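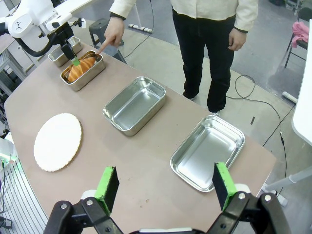
*El pan en la bandeja del fondo y, a la izquierda, la base redonda de borde dorado.*

Llevaba meses queriendo hablar con Purificación Barroso y al final la pillé por teléfono un rato largo, ella con las manos en harina (literal, me tuvo en altavoz) y yo tomando notas como una loca. Purificación da los talleres de pan de Zememden, y si habéis pasado por alguno ya sabéis que habla igual que amasa, sin parar y con mucha fuerza.

Empecé preguntándole por las bandejas, porque a mí el acero en un taller de pan me suena a cocina de hospital. Se rio. «Tú ponme madera en una mesa con gente que no ha hecho pan en su vida, ya verás cómo acabo yo rascando masa a las tantas», me dijo. Le gustan las de esquinas redondeadas porque el trapo entra bien. «Las de esquina viva son un criadero. Metes el dedo, sacas una miga de enero.»

¿Y la base de tarta? ¡Eso sí que no me lo esperaba en una clase de pan! Según ella es la mejor bandeja de presentación que existe y no cuesta casi nada. «El pan recién sacado va a rejilla, siempre. Pero cuando ya está frío y lo quieres llevar a casa de tu suegra, lo pones en una base con su bordecito y parece otra cosa. La suegra lo nota.» Yo ya me he comprado un paquete, lo confieso.

Luego nos metimos en el tema de los cortes, y ahí se me fue media libreta. Purificación insiste en que la cuchilla tiene que ir inclinada y decidida. «La gente acaricia el pan. Le pasa la cuchilla como pidiéndole perdón, y claro, se abre por donde le da la gana.» Sus alumnos practican antes con una patata, cosa que a mí me pareció una broma hasta que lo probé en casa con dos que tenía medio arrugadas - y oye, sirve.

Para el brillo de la corteza tiene dos recetas. Una es huevo batido con una cucharada de leche y un pellizco de sal, pincelado dos veces, la segunda justo antes de hornear. La otra, para quien no tome huevo, es leche sola, aunque ahí el dorado queda más apagado. «Y colar el huevo, por favor. Los grumos de clara se ven a un kilómetro.»

Le pregunté por Adom Aidoo, que lleva con ella el grupo de los nuevos, y se puso seria un momento. Los dos discuten mucho por las harinas. Adom es partidario de la más fuerte para todo y ella la mezcla con una floja cuando el pan lleva mantequilla. «Un día pesamos las dos masas al salir de la amasadora, 611 gramos la suya y 613 la mía, las horneamos a la vez y cada uno dijo que había ganado el suyo. Así llevamos 6 años.»

También salió el peso de los panes, que en los talleres trae cola. Hay quien quiere hacerlos enormes. Ella se planta en un tamaño que quepa a lo largo en la bandeja sin tocar los extremos, «porque si toca, ahí se queda pálido y blando, y luego me decís que el horno está mal».

- ¿Y el horno está mal? - le solté.

«Un poco sí», reconoció. «Calienta más por la izquierda. Se le da la vuelta al pan a media cocción y listo.»

De limpieza hablamos menos de lo que yo quería, pero me dejó un par de cosas apuntadas. La mesa la rasca primero en seco con una espátula de plástico, luego paño húmedo, y nada de echar agua encima de la harina porque haces engrudo. Las bandejas, agua caliente y secarlas enseguida, que si no quedan cercos y a ella los cercos la ponen de los nervios.

Antes de colgar le pedí la prueba que usa para saber si un pan está hecho. Los golpecitos en la base le parecen poco de fiar en panes enriquecidos, ella pincha con un termómetro y lo saca cuando marca entre 88 y 90 grados en el centro. «Y después no lo tocas en una hora. Ya sé que huele. No lo tocas.»

Yo aguanté veinte minutos. El siguiente taller es el de brioche, y Purificación me ha dicho que lleve delantal propio.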